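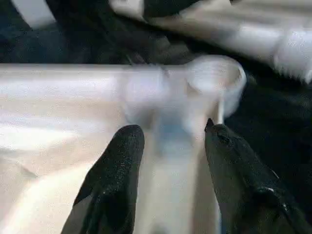 Translucent vessel with a round rim, beside a pale surface.

Home Kitchen Laundry Storage Workshop

Care of Clear and Frosted Plasticware
January | Lacey Tindall, Abernathy Household Advisory Service

Cups, funnels and measuring vessels in translucent plastic lose their clarity through hard water, detergent residue and fine scratching. The Service recommends the following routine.

Rinse each item in lukewarm water promptly after use. Wash by hand with a mild liquid and a soft cloth. Scouring pads and powdered cleansers should not be used on any part of the vessel.

Where a white film has formed, combine 30 mL of white vinegar with 268 mL of warm water and leave the item to soak while the other dishes are done. Rinse twice. Vinegar must never be mixed with bleach.

Residue collects beneath a curved lip and in the neck of a funnel. A narrow bottle brush reaches both. Stand items rim down on a rack and allow them to air-dry fully before stacking. Coloured tea towels may leave lint.

Items that remain grey or cloudy after a second soak are probably scratched and may be kept for dry goods.

This site uses cookies. Accept Manage preferences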